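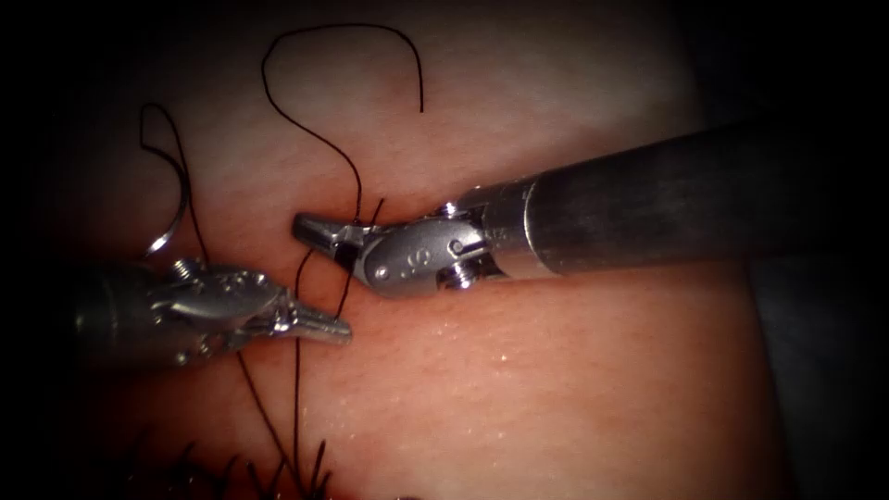
Suture practice thread, part 1

Okay, I'm obsessed with knots this month. Been working through simple interrupted stitches on skin pads every evening after tea and I have THOUGHTS (and a very full notebook).

2/ Dark thread, always. I began with a pale one and spent half my time hunting for the tail. Black on skin colour is such a treat - you can follow every loop!

3/ Leave a longer tail than feels sensible. Archie Semple told me this in September and I ignored him for 100 knots. Sorry Archie, you were right.

4/ Favourite drill so far: pass the thread from one side to the other and back, no tugging on the pad at all. Sounds dull, is weirdly soothing. My record is 505 passes in one sitting (my neck did not enjoy it).

5/ Bring the two tips close before you hand over. Big sweeping moves look flash but the thread swings everywhere. Little moves, colour in the cheeks, keep breathing.

6/ Bohdana Antoniuk asked about square knots vs surgeon's knots. I practise both! The extra wrap on the first throw holds so nicely while you set up the second.

7/ Part 2 will be all running stitches - mine still wander like a lost sheep but they're getting straighter. Send me your favourite drills please!!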